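Home | News | Features | Reviews | Tutorials | Subscribe

The Long Way to a Clean Edge

A small studio in Drerden spent the winter finishing a short film, and learned again that compositing is mostly patience

Wednesday, February 7, 2018

The last shot of Trindade lasts four seconds. A woman in a thin veil crosses a bridge at dusk, and behind her there is a town which does not exist. Most viewers will look at the town. The people who made the shot look only at the veil, and they will probably look at it for the rest of their lives.

I visited the studio in January, when the film was almost finished. It occupies two rooms over a bicycle shop in Drerden, and it has the usual smell of coffee and warm computers. The company is called Skudotdale, after the valley where its founders made their first film as students. They make advertisements for most of the year, and in the months which are left they make what they want.

Trindade has 80 effects shots. For a big production this is one busy week, but for a team of this size it was the whole autumn and a good part of the winter. Only a few of the shots are of the kind that you would put in a trailer. The others are small repairs: a modern lamp taken away from a street, a sky made heavier, a window which now has a light in it.

The difficult ones were all with fabric. A hard object, for example a car or a wall, has an edge, and the software must only find it. Thin cloth has an edge too, but the background also comes through the middle of it. When you filmed against green, this means that there is green in every small hole. If you remove too much, the cloth becomes solid, like paper. If you remove too little, it looks sick.

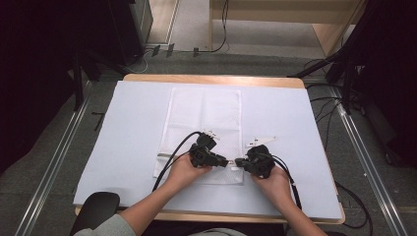 Two grippers and a mesh bag on the worktop.

The studio tried first the method that everybody tries, one key for the whole picture. It looked acceptable on a laptop and terrible on the projector. After this they divided the veil into zones. There was one key for the folds, where the cloth is double and almost opaque, a softer one for the flat parts, and a third one, made by hand, for the border. The three were then joined again with masks which had to follow the wind.

It was slow work. One shot of the bridge has 200 frames, and the border was corrected by hand in each of them. The artist who did it told me that she stopped seeing a veil after the first day and saw only a line that moved. She did not say this as a complaint. She had a radio and she was left in peace.

What helped in the end was a tool they wrote themselves. It is called Drullatura, and it began as a script of a few lines to rename files. Over the years it has grown many extra parts. One of these compares the colour of each frame with a clean picture of the background and makes a suggestion of how much light really passes through the cloth. The suggestion is often wrong, but it is wrong in a regular way, so a person can correct it quickly.

I asked if they plan to sell it. There was some laughing. Drullatura has no manual and one of its buttons must never be pressed. To turn it into a product would need a year, they think, and somebody to answer the telephone. For now they give it to friends who ask, with a text file that says what can go wrong.

The rendering was a different problem. The studio owns 2 machines which are strong enough for the night work, and both stand in a cupboard with the door removed. When the final version was calculated, the computers upstairs were also used, and everybody had to go home at six. One morning they found that a disk was full and that 900 frames had been written as black. The deadline for the sound mix was the same week, so the order of the shots was changed and the bridge went to the end of the list.

This gave the veil a few more days, and I think it was lucky. In the earlier version, which I saw on a small monitor, the cloth is clean but a little dead. In the final one somebody has put back a faint warm tone along the shoulder, where the light from the invented town would fall. It is a very small change. Before it, the woman stands in front of a picture, and after it she is on a bridge.

The film will now travel to festivals, with the hope that one or two will take it. The studio has already gone back to advertisements. When I left, the big screen showed a bottle of mineral water turning slowly, and two people were discussing the shape of a drop.

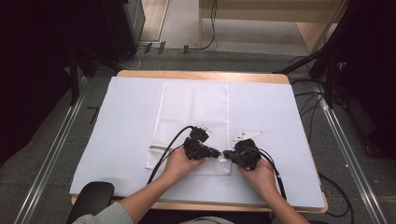
How the bridge shot was built

The base is a plate filmed outdoors in the late afternoon, with the camera on a tripod. The actress was filmed separately against green, with one fan on the left side. The town is a matte painting in five layers, so that the far roofs can move a little slower than the near ones. The river is real, but it comes from another place and was turned the other way round. Grain was added last, over everything, and it is a bit stronger on the painting than on the actress.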